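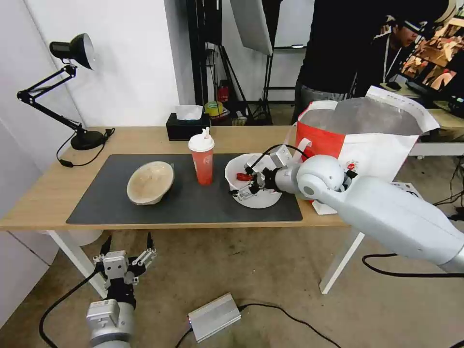
Jennylyn Pascual wrote that she uses her Inga for lunch as much as for work, and that the mat is what made this possible. Bowls stay where she puts them, and she no longer slides a folded towel under everything before she eats. She asked if the mat could be bought a second time without the table. It can, and the details are further down.

11/9/24
By Rodel Padilla

Inga table set

The Inga is a plain table with a light wood top and white metal legs. Sturkstead sells it as a set with the Gerkunik desk mat in dark gray and the Stallutero lamp in black. The set is meant for small rooms where one table has to do several jobs in a day, such as desk work in the morning, a meal at noon and some sorting or packing later on.

The table is sold in one size only. It can stand with its long side or its short side to a wall. The top has no drawer and no shelf under it, so a chair or a low box can go beneath. The wood is left light on purpose. A darker top was tried on the first batch and showed every crumb.

What comes in the set

Inga table, light wood top, white metal legs
Gerkunik desk mat, dark gray
Stallutero lamp, black, jointed arm on a round base
Hex key and a bag of leg bolts

The price of the set is 2,925 pesos. Delivery is 300 pesos within the city and is quoted separately for other addresses. Bowls, cups, bags and tissue boxes are not included.

The mat

The Gerkunik is a large mat. On the Inga it covers most of the top and leaves a strip of bare wood at the right end. Most people put a bag or a bin on that strip. You can eat or work on the mat and clear things off to the side without lifting the mat or moving it.

The mat lies flat and is not fixed to the table. We suggest setting it a little toward the front edge, so that there is wood behind it for a tissue box, a roll of tape or anything else that lives at the back. If it arrives with a curl from being rolled, lay it face down overnight with a few books on the corners.

The surface will pick up light scuffs with use. They don't affect how the mat works and we don't treat them as a fault. Wipe the mat with a damp cloth and a drop of dish soap, then wipe it again with clean water. Don't put it in a washing machine. Don't leave a hot pan on it.

The lamp

The Stallutero stands on its own weight and doesn't need a clamp or a screw hole. The arm is jointed and the head tilts, so it can point down at the mat or up toward the wall for a softer light. Fully stretched, the arm reaches 87 cm.

Place the base at the left or right end of the table and let the cord drop over the nearest edge. The cord is black. It should hang with a little slack, especially if the table gets moved for sweeping. Bulbs are sold by any hardware store and we don't stock them.

Clearing the table into a bag

A stand-up shopping bag with a wide mouth works better here than a soft one that falls shut. Stand it on the bare wood at the end of the table and open it fully before you start. Folding the top edge outward a little helps. Containers and lids go in first, then lighter things on top. Empty bowls can stay on the mat until the rest is done. Keep the weight in the bag modest, and lift it with both hands if the handle is thin – a full bag near the table edge tips easily. 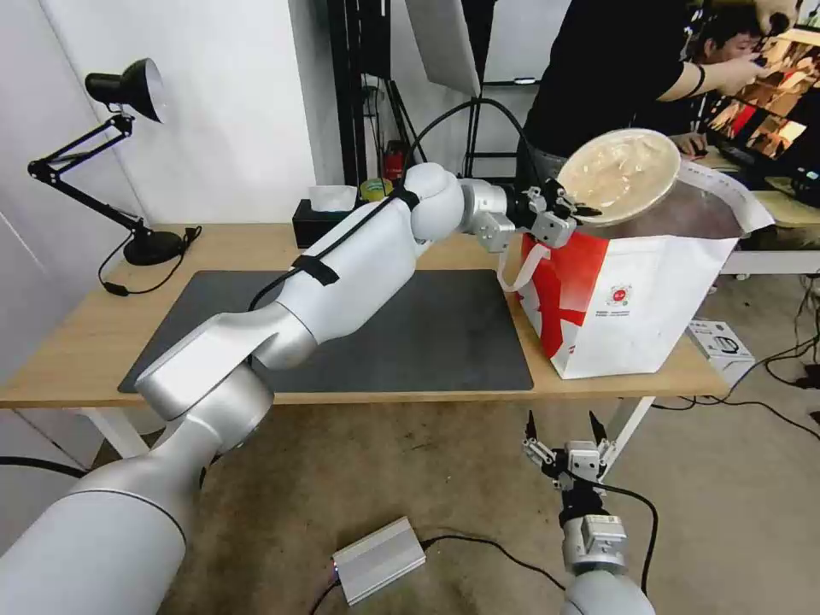 Putting it together

Lay the top face down on a blanket or on the flattened carton. Set the legs in place and start every bolt by hand before tightening any of them. Go around once with the hex key until the bolts are snug, then go around again. Turn the table over with a second person. If it rocks, loosen the bolts on the high side, press down on the top and tighten again.

Check the bolts after four weeks of use. After that, once or twice a year is enough.

Care of the top

Dust with a dry cloth. Water rings come off the wood if they are wiped the same day, and mostly don't if they are left. Cups with ice should stand on the mat. Ink and soy sauce are the two stains we get asked about the most, and for both the answer is a damp cloth right away and no bleach.

Returns and spare parts

Unused sets can be returned in November under the usual store terms. Legs, bolts and hex keys are kept in stock and can be ordered separately, as can the mat and the lamp. Tell us which batch you have when you order legs. The batch label is on the underside of the top, near the left end.
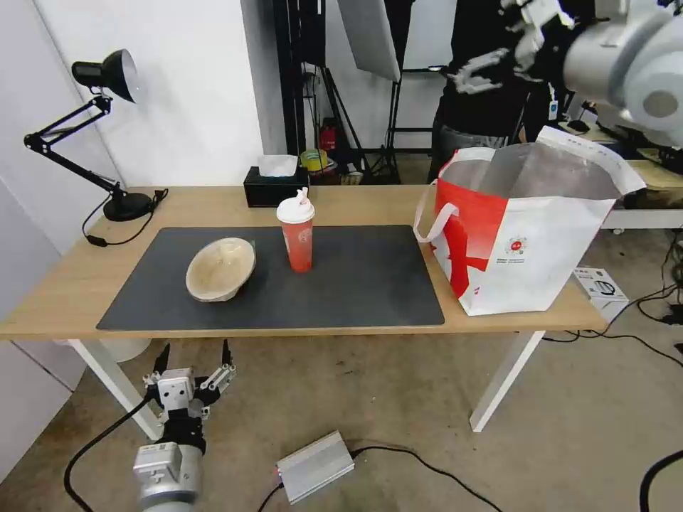

Trygve Nyberg: I have had the set since the first batch, the one with the dark top. Table is fine, lamp is fine. The mat moves a bit if you lean on the front edge with both elbows. Two strips of thin shelf liner under it fixed that for me. Can the light top be bought alone and put on my old legs?

Reply from Rodel Padilla: Yes, the bolt holes are the same on both tops. Send us the batch number from your label and we will quote you the top and the delivery.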